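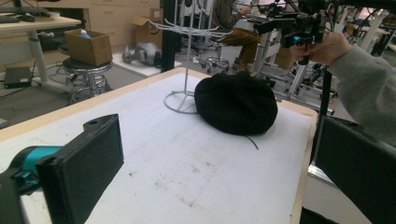 The Hat and the Hook

Knitwear has always been an awkward guest in a shop. A felt hat holds its own shape on a shelf; a beanie slumps wherever it is set down, and after a morning of customers trying things on, a counter can disappear under soft heaps of wool. For the small accessory trade, the wire rotating rack remains the most common remedy.

At Skornari, a knitwear shop that carries 74 styles each October, the racks come out before the doors open. Rosemarie Harms, who manages the floor, allows one hat to a hook and no more than 21 to a rack. "Customers turn the rack with one hand and pull with the other," she says. "If two hats share a hook, the second one ends up on the table."

Hanging has its critics. Ott Jõgi, a knitter who supplies the shop, asks that his heavier pieces be laid flat overnight, as a narrow hook can leave a point in the crown. The shop has agreed, and his hats are taken down at closing and stacked in a drawer by size.

The choice of table receives less attention. White tops show dark wool clearly, and they show every scuff as well. Harms has kept hers for 13 years and has no plans to replace them. Staff wipe them down at noon, return stray hats to their hooks, and give each rack a full turn to check for gaps before the afternoon trade begins.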